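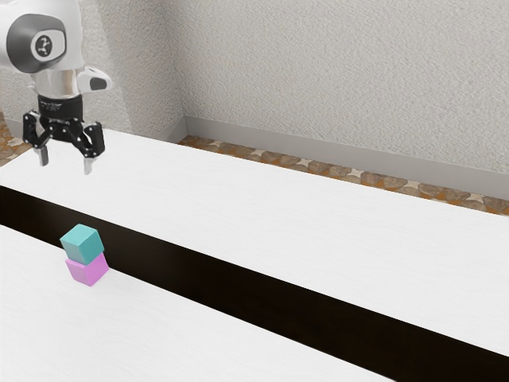 Fig. 1. Teal cube resting on a purple-pink cube, rendered view.

Handout 5: Dry-stacked masonry and the stability of block piles

1. Scope

These notes cover the behaviour of masonry units laid without mortar. They assume that the earlier handouts on centre of mass and on friction have been read. Arches and vaults are dealt with separately. Units for lengths are millimetres throughout, and unit weights are in kN per cubic metre.

2. Assumptions

The usual treatment rests on the assumptions set out by Heyman-type limit analysis. The stone has no tensile strength across a joint. Its compressive strength is taken as unlimited, because working stresses in low walls are small compared with crushing strength. Sliding is excluded in the first pass and checked afterwards.

The last of these causes most of the errors in coursework. A pile may be safe against overturning and still fail by sliding if the bed joint is inclined or the contact faces are polished. Carry out both checks and show both.

3. Two blocks

Take two equal blocks of side a and weight W, one on top of the other, with the upper block displaced horizontally by e. The upper block is stable against tipping while e is less than a/2. At e = a/2 its line of action passes through the edge of the lower block and the joint becomes a hinge.

The pressure on the joint is not uniform once e is greater than zero. The contact width is (a - e) and the resultant acts at a distance (a/2 - e) from the edge of the lower block. With a linear distribution and no tension, the whole contact remains in compression while the resultant lies in the middle third of the contact width. This gives e no greater than a/4. Beyond that value part of the joint opens and the peak stress rises quickly.

For the lower block on a rigid base, the combined weight 2W acts at e/2 from the centre line of the lower block. The base joint is therefore less critical than the upper one for this case. The same is not true when a horizontal load is applied at the top.

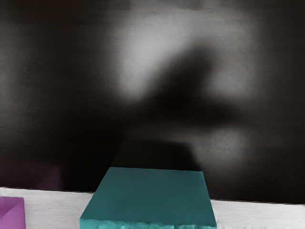

With a horizontal force H at the top face, overturning of the aligned pair about the base edge requires H(2a) = 2W(a/2), so H = W/2. Overturning of the upper block alone requires Ha = W(a/2), again H = W/2. The two modes coincide for equal cubes. For blocks taller than they are wide they also coincide, but the value of H falls in proportion to b/h, where b is the width and h the height of one unit.

Sliding at the upper joint occurs at H = μW. Sliding governs for μ below 0.5. Sawn faces with a film of dust can fall under this value, and rough split faces are normally above it.

4. Worked example: boundary wall at Ustthorpe

The wall is of coursed sandstone without mortar, 2000 high and 60 courses in length of run between piers at the lower end. Bed joints are taken as level. The wall tapers from base to cope and carries no load but its own weight.

Step 1. Divide the section into a rectangle and two triangles and find the area of each.
Step 2. Take moments about the outer toe to locate the line of action.
Step 3. Add the lateral load and find where the resultant crosses the base.
Step 4. Compare with the middle third, then with the toe.
Step 5. Check sliding at the base and at mid-height.

Voids in the core reduce the weight of the wall by some 5 per cent for tight work. Use the reduced weight for overturning and sliding and the full weight for bearing on the ground.

5. Exercises to be handed in by the end of November

5.1 Repeat section 3 for three equal blocks, each displaced by e in the same direction. Find the limiting e for tipping at each joint.

5.2 Derive the peak stress in the upper joint for e = a/3.

5.3 Rework step 5 of the wall calculation with the bed joints sloping outwards by 2 degrees. State whether the result changes the governing mode.

Sketches should show the resultant at every joint considered. Marks are given for method where the arithmetic is wrong.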